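Model notes: queueing on a grid

The July update to Jidus added a second cellular model to the library, and several readers have asked how it works. It is a crowd model. The grid is 608 cells wide and 200 cells high, and each cell is either floor (0), person (1) or wall (2). Walls never change. A person looks at the four neighboring cells and moves to the free one with the lowest distance value, where distance is measured in steps to the nearest exit. If two people want the same cell, one is picked at random and the other stays put for that generation.

The distance values are worked out once, before the run starts. That keeps things fast, but it also means people do not react to a blocked exit. They pile up in front of it and wait. Rogério Barbosa, who wrote the first version at Plonitz, left it this way on purpose so that the jams would be easy to see.

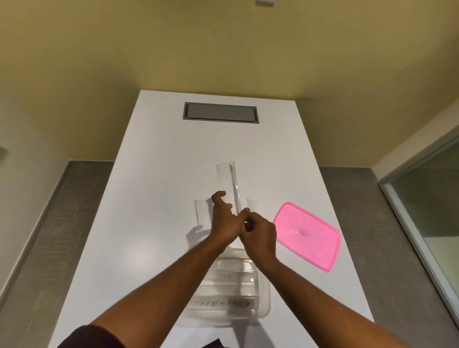 Partitions are the part of the model that gets the most questions. A partition is a wall one cell thick, and it can be placed anywhere on the floor. People cannot pass through it, but the distance calculation can be told to ignore it, and the results are quite different. Think of a clear plastic divider standing upright on a long white table: it stops a hand and lets you see what is on the other side. With the "see-through" option on, people head straight for an exit behind the partition and get stuck against it. With the option off, they go around.

A short partition set 3 cells in front of an exit can sometimes shorten the total emptying time — the Drenderden floor plan in the library shows this well. Move it to 2 cells and the effect is gone.

The Longo viewer now colors each cell by how long its occupant has been waiting. Old save files will open, but the waiting times start from zero.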